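Ticket: Shared mailbox rules stop running after account migration
Queue: Messaging and Collaboration, Vomska Service Desk
Status: Resolved, pending confirmation

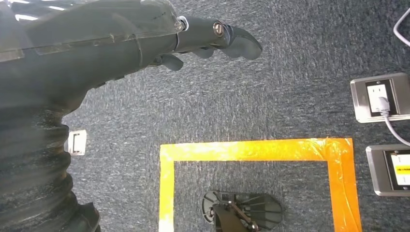 Kuo-hua Tu: The rules on the purchasing mailbox have not run for any message received after the migration. Supplier invoices remain in the Inbox and are not being moved to the Invoices folder. Please advise whether the rules must be rebuilt by hand. Our department would prefer to avoid that, as several were written before the present staff arrived.

Service Desk, first response
Thank you for your report. Please do not delete or rebuild the rules at this time. Kindly confirm the following:
Whether the rules still appear in the rules list when the mailbox is opened in a browser.
Whether any rule is marked as switched off or shows a warning symbol.
Whether automatic replies from the same mailbox are being sent.

Kuo-hua Tu
The rules all appear in the list and are switched on. There is no warning symbol. Automatic replies are being sent as usual. When I select a rule and choose Run Now, the messages are moved correctly. New messages arriving afterward are still left in the Inbox.

Service Desk, notes
Rules run correctly by hand but not on delivery. This indicates that the conditions are valid and that the fault lies in how the rules are stored on the server. Mailbox storage was checked and is well under its limit. No hold or forwarding setting is in place.

The Ustix mail gateway log was reviewed. Messages from the supplier domain are being accepted and passed to the mailbox without delay. The gateway is therefore excluded as a cause.

Ticket assigned to Titilayo Nwankwo.

Titilayo Nwankwo, work log
Monday, April 25, 2022
Exported the rule set from the mailbox and compared it with the copy taken before migration. The names and order of the rules match. In the current copy, 2 rules point to a folder identifier belonging to the old server. Both refer to Invoices/Osagie, a subfolder that was renamed during the move.

When the server loads a rule set on delivery, a rule with an invalid folder identifier can prevent the whole set from loading. The desktop program looks up the folder by name when Run Now is used, and for this reason the manual run succeeds.

Step 1. Saved the exported rule set to the ticket record.
Step 2. Switched off the affected rules and saved the list.
Step 3. Sent a test message from an outside address. The remaining rules ran on delivery and the message was moved.
Step 4. Opened each affected rule, selected the renamed folder again, saved, and switched the rule back on.
Step 5. Sent a second test message with the word Osagie in the subject line. The message was moved to the correct subfolder.

Service Desk, message to requester
The fault has been corrected on the server and no rules were deleted. Messages that arrived while the rules were not running will not be moved automatically. To file them, please open the rules list in the desktop program, choose Run Now, select all rules, and apply them to the Inbox only. The program handles up to 500 messages in one pass, so the step may need to be repeated. Please close the mailbox on other computers before you start.

Kuo-hua Tu
Received, thank you. The Inbox holds more than 4,000 messages, and many of them should remain where they are. Is it possible to limit the run to unread messages? Also, does the same fault affect the Voretero project mailbox? It was moved in the same group.

Titilayo Nwankwo
Yes. In the Run Now window, change the setting marked "Apply rules to" from All Messages to Unread Messages. Messages already opened by a colleague will have to be moved by hand.

The Voretero mailbox was checked. It has 6 rules, all pointing to valid folders, and a test message was filed correctly. No change was made.

Service Desk, closing notes
Cause: invalid folder identifiers in stored rules following a folder rename during migration.
Action: affected rules linked again to the correct folder.
Follow-up: the migration checklist has been amended to require that stored rules be compared before and after each move. The revised checklist takes effect in June.
The ticket will close automatically unless the requester replies.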